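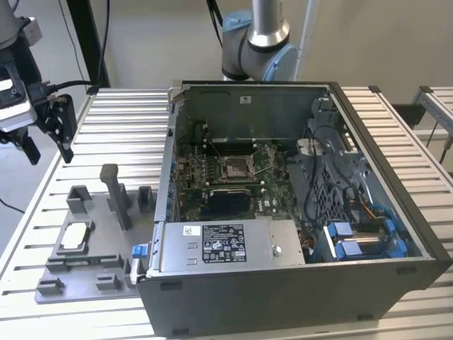 Chapter 4
Starting Flowers from Seed

I killed my first tray of snapdragons in a single weekend. I had planted them way too deep, watered them with the kitchen sprayer on full blast, and gone off to visit my friend Yamila for two days with the heat mat still on high. So if you've had seeds fail on you, welcome, you're in good company, and this chapter should get you most of the way to a decent tray of seedlings.

In Chapter 3 we talked about soil in the ground. Seed trays are a different business. Garden soil packs down hard in a small cell, and tiny roots can't push through it, so buy a bag of seed-starting mix (or blend your own from the recipe at the end of the chapter). Wet the mix before you fill the cells. It should feel like a wrung-out sponge, and if water runs down your wrist when you squeeze it, add more dry stuff and try again.

Now, depth! Small seeds like snapdragon and petunia go right on top and get pressed in with a fingertip. Bigger ones, zinnias for instance, want a light blanket of mix over them. When the packet and I disagree, I go with the packet.
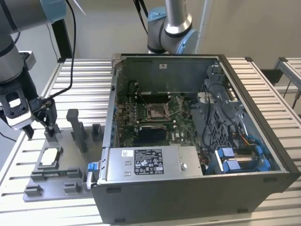

Handling seedlings is where most of my students get nervous. You pick up a baby plant by a leaf, never by the stem, because it can grow another leaf but it's stuck with the one stem. Go slow and have the new hole ready first. I tell people to go gently: you wouldn't go jabbing around with your thumb, and you shouldn't do it to a petunia either. A pencil or an old teaspoon is plenty of tool for the job.

Concetta Parisi, who taught me to do this properly, moved her seedlings when they had their second set of leaves, and I still follow her rule. The first pair you see are seed leaves, and they're usually plain little ovals that look much alike from one flower to the next. Wait for the pair after that.

Key words for this chapter: seed leaves, true leaves, damping off, hardening off, bottom watering.

Before you read on, fill one tray and sow two kinds of flowers in it, one big-seeded and one small. Label both rows. Check them every morning for 13 days and write down what you see, even on the days when you see nothing but mix. We'll use your notes in Section 4.1, which starts with water.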